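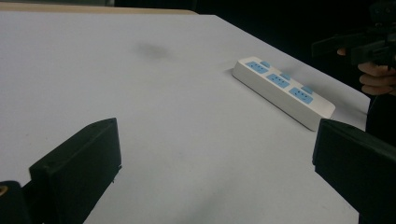

Stiltine Folding Craft Table – White Top

Hi, I'm Teodor Toma and I run the Prekenard shop, which is mostly me, a van and a lot of flat-pack boxes! The Stiltine is the table I sell more of than anything else, and I've got one at home too, so I can tell you what it's like to live with.

The top is 130 cm long and 60 cm deep, which gives you room for a sewing machine with the fabric spread out to the left, or a big jigsaw puzzle with space left over for your coffee. It's a matte white, so you don't get glare from a lamp when you're working late (I do most of my mending after 10 p.m., don't judge me). Pencil marks come off with a damp cloth. Permanent marker is another story – use a mat.

Folding it up

Lay it face down on a rug, press the two catches and swing the legs in. Folded, it's 8 cm thick and slides behind my wardrobe. It weighs 18 kg, so I can carry it upstairs by myself, but I take the corners slowly!

The legs

They come in the standard height only. If you want to stand while you cut fabric, get the Kaneko risers, sold separately in sets of four. Renji Fukuda, who teaches the quilting class down the road from me, has them on all of his tables and keeps asking me for more. The next batch is due in August.

What's in the box

Table top with legs attached
Four rubber feet
One spare catch
Hex key
Instruction sheet (the drawings are tiny, sorry, email me and I'll send you the bigger version)

Good to know

The feet come loose in a little bag, so check the packing before you throw it out. Screw them in by hand first and then give each one a quarter turn with the key. The older Olier clamp lamp fits the edge fine, but the newer one has a narrower jaw and won't go on.

Delivery is free if you're close enough for me to drive it over, and pickup from the shop is fine any afternoon – just call ahead so I can get one down from the rack.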